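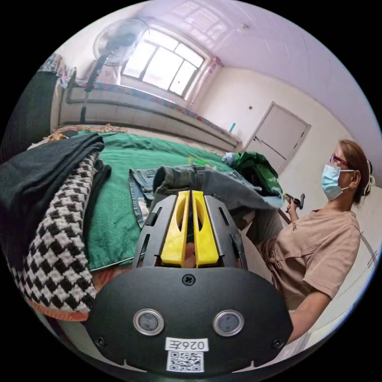 Rental Deposit Accounts: Frequently Asked Questions

These answers apply to deposits held by Hurance for residential leases managed by Brirner or by independent landlords enrolled in the deposit program. Commercial leases are covered by a separate agreement. Last revised September 2026.

What is a deposit account?

A deposit account is a separate account in which a tenant's security deposit is held for the length of the lease. The landlord cannot draw on it during the tenancy. Money leaves the account only through a release, a claim, or a transfer, each described below.

Is my deposit mixed with other funds?

No. Each deposit is recorded under its own account number and is kept apart from operating funds. The account number appears at the top of your opening notice.

What does it cost to open an account?

Tenants pay no opening fee. Landlords pay the program fee listed in their enrollment agreement.

What is the largest deposit the program accepts?

The limit is $3,572 per lease, including any pet deposit. If your lease calls for a larger amount, the landlord must reduce the deposit or hold it outside the program. A deposit cannot be split between the two.

Can I pay in installments?

Yes, if the landlord agrees in writing before the lease begins. The first installment must be at least $500. The balance is paid in no more than four monthly installments. Until the final installment clears, the account is shown as "partially funded," and claims are limited to the amount on hand.

Do roommates need separate accounts?

One account is opened per lease. All tenants named on the lease are joint holders. If one tenant moves out and the others stay, the program does not pay out that person's share. Settle it among yourselves and send us Form C (Change of Holder), signed by everyone, including the departing tenant.

Does the account earn interest?

Interest is credited where state or local law requires it, at the rate set by that law. It is paid with the release and is itemized on the closing statement.

How do I request a release?

Sign in, select the lease, and choose Request Release. You will need your move-out date and a forwarding address. The landlord is notified the same day and may approve the request, approve it in part, or file a claim. If you have no online access, mail Form R to the address on your opening notice.

What can a landlord claim?

Unpaid rent, unpaid utilities that the lease assigns to the tenant, and the cost of repairing damage beyond normal wear. Small nail holes, faded paint, and carpet worn along a walkway are normal wear. Burns, broken fixtures, and unapproved alterations are not. Repair claims over $260 must include an invoice or a written estimate.

What if I disagree with a claim?

File a dispute from the claim page. The disputed amount stays in the account and the rest is released. Upload your move-in checklist, dated photographs, and any letters or email that bear on the claim. Disputes are assigned to a reviewer, who may ask either party for more records. The review does not affect your right to go to small claims court.

The building was sold. Who has my deposit?

The account stays where it is. The new owner is entered as landlord once we receive the signed assignment. Tenants in the Kakakhel Court buildings whose leases changed owners last November keep their original account numbers.

I never cashed my release check. Can it be reissued?

Yes. Send a signed request with the check number, if you have it. Unclaimed funds are turned over to the state after the period set by state law, and must then be claimed from the state.

Who do I contact?

Account questions: Vlasta Ristić, Tenant Accounts
Claims and disputes: Innes Ogilvie, Claims Review
Landlord enrollment: Sorcha Mowat, Program Office

Include your account number in all correspondence.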